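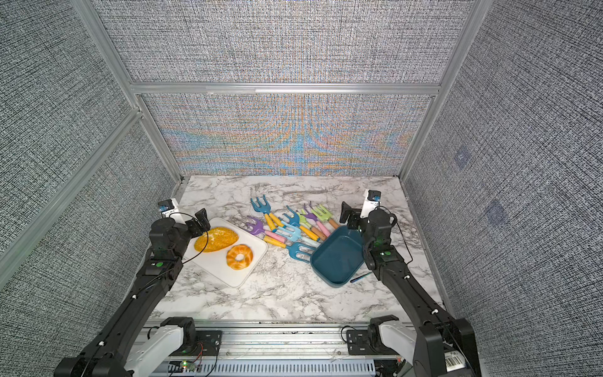 FOR IMMEDIATE RELEASE
1/4/19

Clikareck Names Its Least Believable Pharmacists of the Television Season

Clikareck, the pharmacists' group that watches medical dramas so its members can complain about them properly, today released its yearly review of how the people behind the counter come across on screen. The review covers 100 episodes. Pharmacists have speaking parts in three of them, and in one of those the part is "Sign here."

Top marks for effort went to the hospital drama Trulis, which gave a pharmacist two full scenes last season. In the first she catches a dangerous drug interaction. In the second a surgeon explains the interaction back to her, at length, and is thanked for it by the family.

"We were delighted with the first scene," said Clikareck director Jarmo Riihimäki. "Several of us stood up. Then we sat down again."

The long-running Guillot fared worse. Its doctors mix, label, deliver and give every drug themselves, often while breaking up with each other. The hospital does have a pharmacy, which viewers saw in the season opener when two residents needed somewhere to kiss. Reviewers noted that the controlled drugs cabinet was open the whole time and that neither resident closed it on the way out.

Plellance, a streaming comedy set in a small-town drugstore, was the only show with a pharmacist in the lead. He is seen counting tablets in most episodes and solving murders in the rest. Clikareck members liked him very much and would like to know who is covering his shifts.

The group is again offering free script advice to any production that wants it. Last year's offer drew one reply, from a writer asking whether a certain pill could be made to glow. The answer was no, and the pill glowed in February.

"People learn about health care from these shows whether we like it or not," Riihimäki said. "If a viewer comes away thinking they can ask their pharmacist a question, that helps. We do answer them. It takes about a minute."

The full review, with episode notes and a list of mispronounced drug names, is available from the Clikareck press office on request.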